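The Residual

The method section was finished by the time Baiba Zariņš admitted she did not believe it.

It ran to two pages. Demonstrations were recorded with a hand-held gripper, a camera fixed behind the fingers, by people working at their own tables. The recordings were turned into trajectories, the trajectories trained a policy, and the policy was run on an arm at the Kütt laboratory that had never been in any of the homes. The task was to pick up one wrapped snack from a pile and set it down apart from the others. There were 3,000 demonstrations. Fesside had paid for them and Loltine had cleaned them, and the cleaning was documented in an appendix that two people had read.

The result was good. Baiba had checked it in December and again in the spring. Her difficulty was with a quantity she called the residual, which was the gap between the moment a hand could have closed the fingers and the moment it did. Most operators closed when the jaws were level with the object. One operator, listed in the metadata as 555, waited.

The wait was short. The jaws came down on either side of the snack, open wide, and stayed there. Then they closed. In a plot of gripper width against time it appeared as a shelf before the drop. Loltine's cleaning script classed such shelves as idle time and trimmed them, and the released version of the data did not contain them.
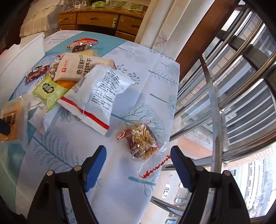
Baiba restored the shelves from the raw files and trained the policy a second time. She changed nothing else. She kept the seed, the learning rate and the same 30 test piles, photographed from overhead so that each could be rebuilt by hand.

The second policy was slower. It also dropped fewer packets. On clear film, where the depth estimate was poor, the first policy tended to close early and push the packet ahead of the fingers. The second came down, held still, made a small sideways correction and closed. She had not expected the correction. It was present in the raw files, once she knew to look for it, at an amplitude the smoothing filter had also removed.

She wrote this up in a memo dated 2023-08-23 and sent it to Plustach, who supervised the work from another building and preferred memos.

Plustach replied with one question. Was the effect due to the pause, or to operator 555?

It was a fair question. She ran the ablation. Artificial pauses inserted into the other operators' demonstrations made the policy slower and did nothing for the drops. Recordings from 555 with the pauses trimmed gave the original result. Both parts were needed, the waiting and whatever the hand was doing while it waited.

"Then ask," Plustach wrote.

The consent form allowed one follow-up contact, in writing. Baiba drafted it four times. The first draft used the word 'latency'. The fourth asked whether the operator had been aware of stopping before each grasp and, if so, for what purpose.

The answer came back through Fesside nine days later, translated and stripped of any name.

'Yes. The instructions said to move as if the tool was my own hand. With my own hand I would feel the packet first. With the tool I can't feel it, so I look for the wrapper to move a little. When it moves I know I am touching it. Then I close. Was this wrong? I can record them again.'

Baiba read it at her desk and then went down to the arm. She reset test pile 2, which was the worst of them – film over film, with hardly an edge to find – and started the second policy.

The arm descended and stopped with its fingers apart. On the monitor, in the wrist camera's view, the film beside the left pad shifted by a few pixels. The fingers closed.

She ran it again to be sure of the timing. Then she opened the paper, deleted the sentence that said idle segments had been removed, and wrote to Fesside that the recordings were correct and that no repeat was required. She asked them to translate it with care.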